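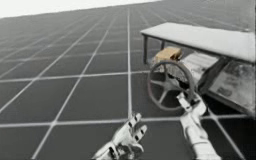
When does the new Fang update arrive, and do you have to pay for it?

The update is out now on phones and tablets, and it is free if you already own the game.

Finuser has called this one Grarville, after the hill town where all of the new levels are set. There are 43 of them, split over two chapters, and the second chapter opens once you have cleared the first with at least one fang on every level. You don't need to have finished the November episode to start playing.

The main addition is the rope swing, which lets you cross gaps that are too wide for a normal jump. It takes a while to get the timing right — let go a little early if you keep hitting the far wall. Coins collected in Grarville can be spent in the usual shop, where the top costume now costs 1,026 coins.

The download is 138 MB, so you may want to wait until you are on wi-fi. Players on older tablets have reported slow loading between levels, and Finuser says a fix is being tested.

Trestside, the puzzle game from the same studio, gets a smaller update later in February 2020. It adds a left-handed layout and lets you replay the daily puzzle. Saved games carry over in both titles, but back yours up first if you play without an account.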